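Kero Opens Second Repair Room and Puts 200 Refurbished Desktops Up for Grabs This September

2025-08-17

Kero, the neighborhood computer refurbishing shop, is opening a second repair room this September, and we could not be happier to share the news! The new room sits right behind our current shop on the ground floor of the Dasetti building, and it gives us the space we have wanted for a long time to work on full-size desktop towers from start to finish.

To mark the opening, we are setting aside 200 rebuilt desktops for local schools, libraries, clubs and households. Applications open on the first day of September and close on the last. Anyone within the county can apply, and the form is short (one page, both sides).

Most of these machines are retired office workstations. They are heavy, plain-looking and very well built, and they tend to leave their first home long before they are worn out. Office computers like these were made to be opened up and serviced. Side panels come away without a fight, drives sit in caddies, and the parts that people most often want to upgrade are easy to reach. For us that makes them a joy to work on, and for the people who take them home it means a computer that can be repaired again later on.

Each desktop gets the same treatment. We start by clearing out the dust, then check the power supply and the cables. The old drive is wiped or replaced. Memory comes out, gets tested and goes back in, or is swapped for a bigger module if we have one that matches. Processors are taken out only when there is a reason to, such as a bad socket or an upgrade that is worth the trouble. Graphics cards go in last, for the applicants who ask for them (design classes, mostly, and a growing number of kids who want to learn 3D drawing).

The new room was laid out by Zuccaro, a small workshop design firm that spent 2 full weeks watching how we move between shelf, bench and test station before drawing a single line. Their biggest change was a simple one. Every computer now stays in one spot while it is being rebuilt, and the parts for that computer come to it as a set. In our old room, a tower might be carried across the floor 3 times in an afternoon, with its memory in one box and its drive in another. Things got mixed up, and we lost hours to sorting.

Under the new plan, which we call Pradus, the parts for each build wait in their own places next to the machine.

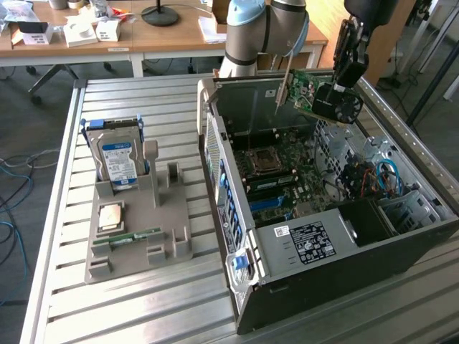

We tried the layout over the summer before committing to it, and we are thrilled with how much calmer a working day feels. Finding the right part takes a glance. If a slot in the tray is still full when the side panel is ready to go back on, we know to stop and look again. It also makes it much easier to hand over a half-finished build at lunch or at the end of a shift, as whoever picks it up can tell right away which parts still need to go in.

The second room brings more storage as well. We now have shelf space for 2000 spare parts, sorted by type and tested before they are put away. That covers drives, memory, processors, graphics cards, power supplies, and plenty of the odds and ends that keep older computers going: drive caddies, latches, brackets, screws and all kinds of cables. Anyone repairing a desktop at home is welcome to come in and ask. If we have a part and it isn't spoken for, we are glad to sell it at a low flat price.

Donations of used desktops are very welcome all through September. Please bring the whole tower if you can, including any caddies and brackets that came with it, even if the computer no longer starts. Missing caddies hold up more of our builds than dead drives do! Please back up anything you want to keep before you drop a machine off. We can't take tube monitors or printers, and laptops are handled at our front counter on the usual days.

Opening day visitors can walk through the new room, see desktops at different stages of rebuilding and ask as many questions as they like. There will be a table of free cables by the door, so bring a bag. The entrance is through the courtyard of the Dasetti building, with step-free access from the parking lot.

Application forms and a list of the parts we most need will be available at the Kero front counter from the first day of September. Press visits can be set up in advance at the counter during shop hours.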